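Holz, das keines ist

Warum uns Möbelhäuser am Bildschirm Maserungen verkaufen und was davon im Wohnzimmer ankommt

13. September 2024

Der Tisch heißt Keltesen, kostet 575 Euro und sieht auf der Website des Händlers Mellow aus, als hätte ihn jemand über Wochen geölt. Man kann ihn drehen, heranzoomen, in Abendlicht tauchen. Man kann ihn in 19 Holztönen betrachten. Anfassen kann man ihn nicht, denn in der Filiale am Stadtrand steht er in genau einem Ton, und der liegt irgendwo zwischen Karamell und Amtsstube.

Ich habe nichts gegen Onlinekauf. Ich habe meine Matratze so gekauft, meine Lampen und leider auch meine Schuhe. Aber beim Holz werde ich misstrauisch. Holz ist ein Material, das man mit den Fingerkuppen beurteilt, mit dem Knöchel, notfalls mit der Nase. Wer darauf klopft, weiß nach einer Sekunde mehr als nach zehn Minuten Produktseite. Und ausgerechnet dieses Material wird uns inzwischen fast nur noch als Oberfläche angeboten.

Die Branche nennt das Visualisierung. Die Möbel auf den Seiten der großen Häuser sind zu einem guten Teil gerechnet. Das ist billiger, als eine Eckbank durch die halbe Republik ins Studio zu fahren, und es lässt sich schlecht etwas dagegen sagen, solange das Ergebnis stimmt. Nur: Was heißt stimmen? Die Maserung auf dem Schirm ist in aller Regel eine Textur, ein Muster, das über einen Körper gelegt wird wie Geschenkpapier. An der Kante, wo echtes Holz seine Hirnseite zeigt, läuft das Muster oft einfach um die Ecke. Wer einmal darauf geachtet hat, sieht es überall.

Nun könnte man einwenden, das Täuschen mit Holz sei so alt wie das Möbel selbst. Stimmt. Die Bierlasur, mit der Dorfmaler aus Fichte Eiche machten, war auch keine vertrauensbildende Maßnahme. Furnier galt lange als Schwindel und gilt heute als Handwerk. Und die Resopalküche meiner Großeltern trug ein Nussbaumdekor, das vermutlich keinen Nussbaum je von nahem gesehen hatte. Sie hielt trotzdem vierzig Jahre.

Der Unterschied liegt für mich im Zeitpunkt. Die Bierlasur stand vor einem, man konnte mit dem Daumennagel daran kratzen. Das gerechnete Holz sehe ich vor dem Kauf und danach nie wieder. Was dann geliefert wird, ist ein anderes Ding, und der Vergleich findet im Treppenhaus statt, zwischen Pappe und Paketband.

Ein besonders schönes Beispiel liefert die Serie Brustidum, ebenfalls von Mellow. »Charaktervoll gewachsen« steht über der Kommode. Im Datenblatt, 9 Klicks tiefer, heißt es: Spanplatte, foliert. Gewachsen ist da allenfalls die Marge. Auf meine Anfrage, welches Holz die Folie denn nachahme, kam eine freundliche Antwort, die das Wort »Naturlook« enthielt und sonst wenig.

Es geht auch anders. Die kleine Werkstatt Shojaei verschickt vor jeder Bestellung ein Musterbrett, gegen Pfand, mit Ästen und allem. Ihre Esstische kosten mehr als 600 Euro, teils erheblich mehr, und die Website ist eine Zumutung: grauer Hintergrund, winzige Schrift. Ob das Konzept trägt, weiß ich nicht. Ich bin auch skeptisch gegenüber Leuten, die Unbeholfenheit als Ehrlichkeit verkaufen. Aber das Brett lag eine Woche auf meiner Fensterbank, und am Ende wusste ich, dass mir Esche zu hell ist.

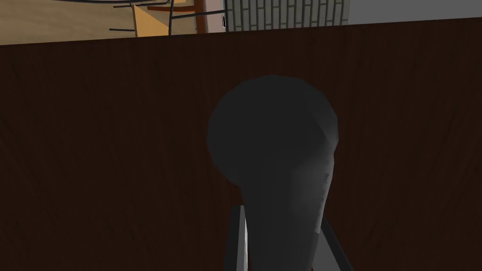
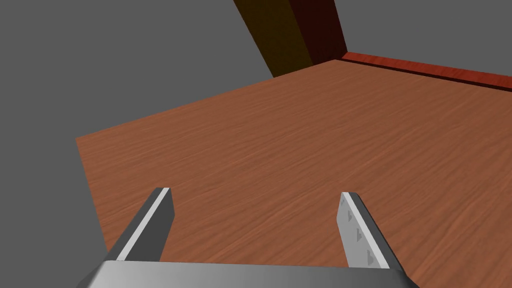

Am Computer erzeugte Holzflächen: zuerst Dunkelbraun, dann Orangebraun.

Den Keltesen habe ich übrigens nicht bestellt. Der alte Küchentisch bleibt vorerst stehen, Kiefer, zerkratzt, unter einem Bein ein gefalteter Bierdeckel.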